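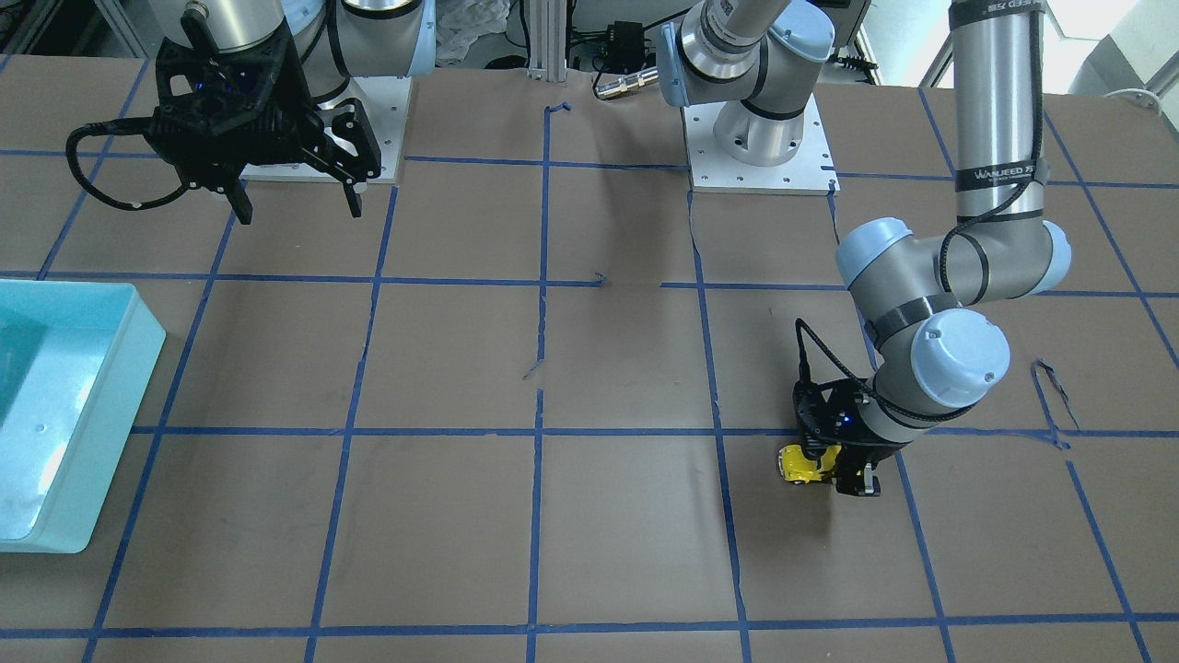 *Photo: Aisyah Lumenta / Prurnach Courier*

**Prurnach's tape town opens its roads**

December 2019

Prurnach has waited a long time for a road layout that makes sense, and it now has one. It is made of blue painter's tape on brown paper, it fits on a work table, and the traffic consists of toy cars.

The street plan is the first piece of Pillemari, a tabletop town being put together at the old Bautista seed warehouse on Firnmont Lane. When finished it will have 80 paper houses, a station and a duck pond. For now it has blocks. The tape runs up and down and side to side, dividing the paper into a grid of rectangles, and each rectangle is a plot waiting for somebody to build on it.

"People keep asking where the roundabout is," said Aisyah Lumenta, who drew up the plan and took the photograph. "There isn't one. I grew up here. I've done my time on roundabouts."

Motorists will find the surface familiar. The lines wander a little, with small bends here and there, and a few loose ends have yet to be dealt with. One short piece near the middle finishes in a hook, which Lumenta has decided to call Crook Street. A dark curl of tape over to the right has been provisionally named the bypass, on the grounds that it lies beside the road and doesn't join up with anything.

The paper is meant to be drawn on. Visitors will be handed a crayon at the door and asked to mark in front gardens, allotments, bus stops and whatever else they feel the real town has been denied. Lumenta's one request is that they stay off the blue. An earlier version, laid out in August in chalk, lasted until a school party leaned on it. The western suburbs went home on their sleeves.

Painter's tape was chosen for the second attempt as it can be lifted and put down again when the planners change their minds. They have changed them three times so far. The high street has moved twice and the pond has been promised to two separate neighbourhoods, both of which have written in.

Parking, inevitably, has taken up most of the discussion. Under the rules pinned up at the warehouse, a toy car may stop anywhere inside a rectangle but may not be left on a line. The small yellow object in our photograph, which looks like a toy car, was just above one, and readers may form their own view. No penalty notices have been issued.

Toy cars can be handed in at the warehouse door, in any colour and with any number of wheels. Scale is not being enforced, so a tractor the size of the station would be considered. Paper houses should be no more than 5 cm wide, and folding patterns cost 95p, or nothing if you bring your own scissors and look willing.

Pillemari opens to the public once the station has a roof. Lumenta would not be drawn on a date, but said it would be ready before the resurfacing on Firnmont Lane.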